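Laundry sorting, part 3. Parts 1 and 2 covered washing temperatures and detergent dosing. This one is about what happens to dark teal and other blue-greens between the basket and the shelf.

1/ Blue-greens are the hardest group in my house to sort. Under a warm bulb they read as black. Near a window they read as green. I check every one in daylight before it goes in a load.

2/ My sort is by dye depth first, fabric weight second. Dark teal goes with navy and charcoal. Turquoise goes with mid-tones. A garment with both gets treated as the darker one for the first few washes, alone if the dye is new.

3/ Dye test: dampen a hidden seam allowance, press a white cotton cloth on it, wait 3 minutes. Color on the cloth means it washes alone. Repeat after each wash until the cloth stays white.

4/ The test cloth is a plain Prundent dish towel cut into squares. Any undyed cotton does the same job. Don't use microfiber, it picks up lint and you can't read it.

5/ Turn darks inside out. The abrasion that grays a dark garment happens on whatever side faces the drum. Seams and hems show it first, then elbows.

6/ Fill level. I stop when I can still fit a flat hand between the load and the top of the drum. Packed loads crease harder, and a heavy fabric holds those creases through drying.

7/ Drying: shake once, hang from the hem if it's a knit, from the shoulders if it's a woven. The line in my utility room is a Zeleke retractable, 14 feet at full extension. It sags with wet denim. It's fine with shirts.

8/ Replies to part 2 asked about spin speed. For darks I use the lower of the two settings on my machine. The panel says medium. The manual (Wamville, page 26) lists it without giving an rpm, so I can't either.

9/ Folding order. I start with whatever has the longest straight seam. Hold the garment up by the top, let the seam drop, and the fabric tells you where the vertical is. Everything else folds off that line.

10/ If the seam spirals toward the front, the panels were cut off grain. Pressing will not fix it. Fold to the shoulder points and ignore the seam. 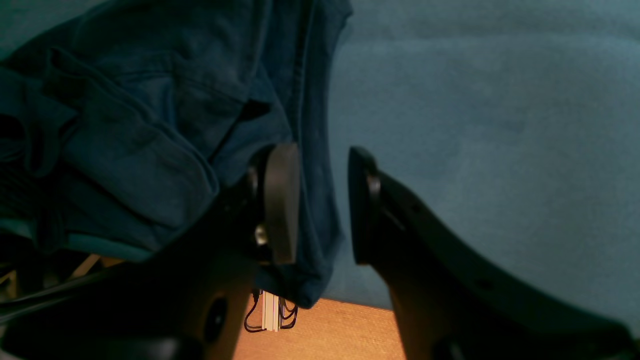 Category: Laundry / Darks and blue-greens

11/ Dark teal with the seam hanging. The deep folds go nearly black and the upper part stays a muted blue-green, all on one piece of fabric. The lighter turquoise at the bottom left is the part I'd look at when deciding which pile.

12/ For a piece this rumpled I don't fold right away. Hang it, run a hand down the seam with light tension, leave it overnight. Steam only if the creases are still there in the morning.

13/ Steam from the inside, nozzle moving, no contact. Contact on a dark synthetic leaves a shiny patch and the patch is permanent.

14/ Storage: darks on the lower shelf, away from the window. The bins are Florkent, the open-front kind. Seam edge faces out so I can pull one without unstacking the rest.

15/ Part 4 is whites and the yellowing problem. If you have hard water, post your hardness number below and I'll use it for the dosing table.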